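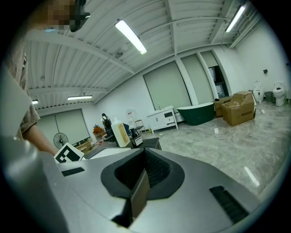
Hand-held gripper with padded V opening, in use at the bathroom fixtures site.

Grarnley Hand-Held Gripper - Replacement Jaw Pad Kit

Item no. 138. Fits all gray-body units.

Safety notice, November 6, 2023

We have had reports of the foam lining coming away inside the V opening. When a pad lifts, it can fold into the narrow slot and stop the jaw from closing fully. The gripper still reports a full close, so the operator may lift an object that is not held. In one case at our Wodosgate site a ceramic soap dish was dropped. No one was hurt.

The fault was traced to an adhesive used on units shipped from February on. Serial numbers ending in 70 through 169 are affected. Pads in this kit use a different adhesive and have a small lip at the lower edge.

Before each shift
Press both sloped walls with a thumb. If the foam moves, take the unit out of service.
Look down into the slot for loose material.
Keep both grilles clear - a covered grille makes the body run warm, and heat softens the old adhesive.

In the kit
Two foam pads, one cleaning wipe, one fitting card.

Fitting
Switch off and remove the battery. Peel off the old pads, wipe the walls and let them dry. Press each new pad down from the top edge and leave the unit overnight. Replace pads every 2,000 cycles.

Kits are free for affected serial numbers. Order through Noonan Parts or the Rarkwood service desk, and have the serial number ready. Do not glue old pads back in.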